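Noel Sarmiento
June 12, 2026

1/ A small thread about writing a personal blog in a language which is not my first one. Several of you asked me after the last post. I will try to answer everybody in one place, and then I can go back to writing about my balcony and my bad sleep.

2/ I began the blog in August, two years ago. The first post had 23 readers. I know this number because I looked at it perhaps every ten minutes. My sister was many of the 23.

3/ At that time I wrote every post first in my own language and then translated it. This was very slow. Also the jokes arrived dead. A joke in my language needs a long road before the end, and in English the reader has already gone to make tea.

4/ So I stopped translating. Now I write directly in English, with the words I have. If I do not have the word, I write around it. Sometimes the way around is nicer than the word. Sometimes it is only longer, and you have been polite about that.
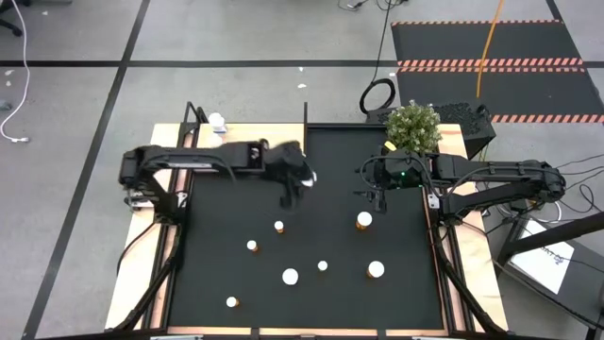

5/ The second question was about how personal I allow myself to be. I have thought about this a lot, more than about grammar. For me it is easier to say private things in English. In my own language I can hear my mother reading them aloud.

6/ But easier is also dangerous. Last year I wrote a post about an argument with a friend. In English it looked light and funny. Then my friend put it into her own language and it was neither. I took it down the same evening and telephoned her. We are well now, but I still feel hot in the face when I think of it.

7/ After that I made a rule. If another person is in the post, I read it to them first, in a language they really know. Three posts were never published after such a reading. One of them was, I think, my best. It stays in the drawer.

8/ Somebody asked where the name Ekitz comes from, because the blog has it on top and I have never explained. It has no meaning. I wanted a short name and all the good ones were taken, so I pressed letters until something looked friendly. People from four different countries have told me it is a word in their language. I have stopped arguing.

9/ Numbers, then, because you always ask. The post about moving to Rikcombe in the rain is still the most read. The post I worked hardest on, with the long history of my grandmother's letters, was opened 19 times. I do not understand you, but I am fond of you.

10/ What I notice is that you come for the small troubles. The wrong bus, the neighbour's drum, the time I said "good night" to the dentist at eleven in the morning. When I try to be wise you go away very quietly.

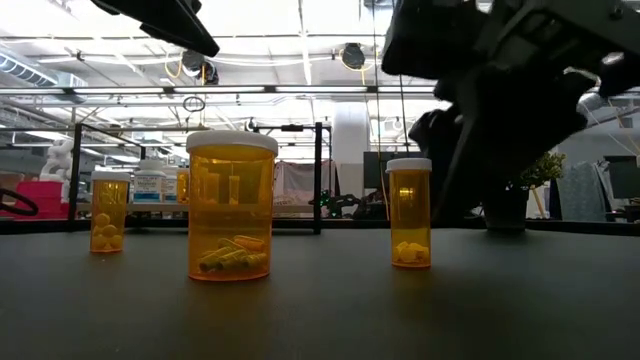 Three orange bottles with white caps.

11/ About mistakes. I used to ask a kind reader to correct every post before it went out. She did it for almost a year and I learned a great deal from her. Then one day I read an old post and I could not find myself in it. It was good English, and it could have been written by any tidy person.

12/ Now I correct only what makes the meaning unclear. The small wrong things may stay. If I write "I am living here since two years", please, you may tell me, and I will be thankful, but probably I will not change it.

13/ (I did change it. I could not sleep.)

14/ The articles are still my enemy. "The" and "a" and nothing at all. I have a notebook where I collect sentences with the correct one, and I have filled a good part of it, and I still stand in front of "in hospital" like a person in front of a locked door.

15/ Somebody else wanted to know if I plan the posts. I plan them very carefully, on paper, with arrows. Then I sit down and write about something else. The plan for this thread had a part about photography and a part about reading aloud. I can see it from here, under my cup.

16/ The reading aloud is worth a word, though. Before I publish I read the post to the kitchen. If I have to breathe in the middle of a sentence, the sentence is too long. If I begin to hurry, the paragraph is boring and I want to reach its end. My ears are much more strict than my eyes.

17/ I do it at low volume now. The wall is thin, and one morning the man next door asked me on the stairs what happened with the landlord. I had not yet published that one.

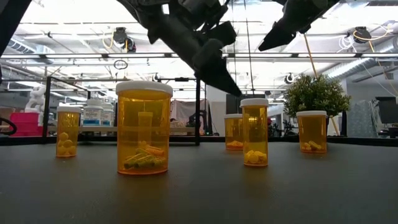

18/ How often should one write? I tried every day, for one month. By the third week I was doing things only so that I could write about them, and this is a sad way to buy a melon. Now I post when I have something, usually once a week, and in some weeks nothing comes and I let it not come.

19/ My limit for a short post is 200 words. For a long one there is no limit, but then I must read it to the kitchen twice.

20/ On unkind comments: I have had few. One person wrote that I should learn the language before I use it. I thought about this for several days, and I tried to imagine how it would work, to learn it first, somewhere in the dark, and then come out finished. I answered "thank you for reading" and he has left friendly comments since then. I do not know what happened there.

21/ The kind comments I keep in a folder. I open it when I have written a bad page. A lady told me she reads the posts to her husband, who came here from another country long ago and who laughs at the places where my sentences turn the wrong way, because his turn the same way. I have read this comment more times than I would like to admit.

22/ What I still cannot do is write well about myself when I am happy. When something goes wrong I have the whole post in my head before I am home. When the day is good I write three lines and they sound like a postcard. If any of you knows how to do this, please tell me. I am asking seriously.

23/ That is the end of my list. If I forgot your question, please put it under this post and I will answer in the evening, after I have been to the shop. The next blog post will be about the drum.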